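Print this article | E-mail this article

Vemata (workshop robot)

Vemata is a small robot arm and enclosed work bin put together in a shared workshop in Plernau by Florian Guérin and Yurii Hrynyshyn. It is meant to pick up simple parts and set them down again without help. Its builders have called it a low-cost route to home automation, a claim that rests mostly on their own notes.

History

Work started in August on a bench rented by the month. Guérin handled the bin and the holders, Hrynyshyn the wiring and control program. An earlier arm, named Altum, was given up after its wrist joint wore out. How much of Altum was carried over into Vemata is unclear, as the two men have given different accounts.

Claimed performance

The project log, last updated August 31, 2020, lists 3109 attempted picks, of which 2947 are marked as good. The log does not say what counted as good. A block that was lifted and then dropped may have been entered either way, and no one outside the workshop has repeated the test. All entries were made with the same few parts in the same bin, so the total says little about how the arm would cope with a kitchen drawer or a box of mixed screws.

Construction

The bin is dark gray, with sloped side walls and a flat floor. The gripper has a white housing on a metal wrist and carries narrow fingers, one of them reached down to a red block in the view below. A black holder with a curved top edge is fastened to a flat base plate. Cables run up from the housing, an arrangement that other members of the workshop have criticized as likely to snag.
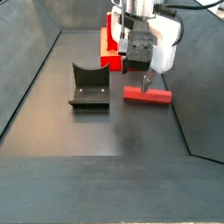 See also

Altum (robot arm)
Plernau shared workshop

Filed under: Hobby Robotics, Home-Built Machines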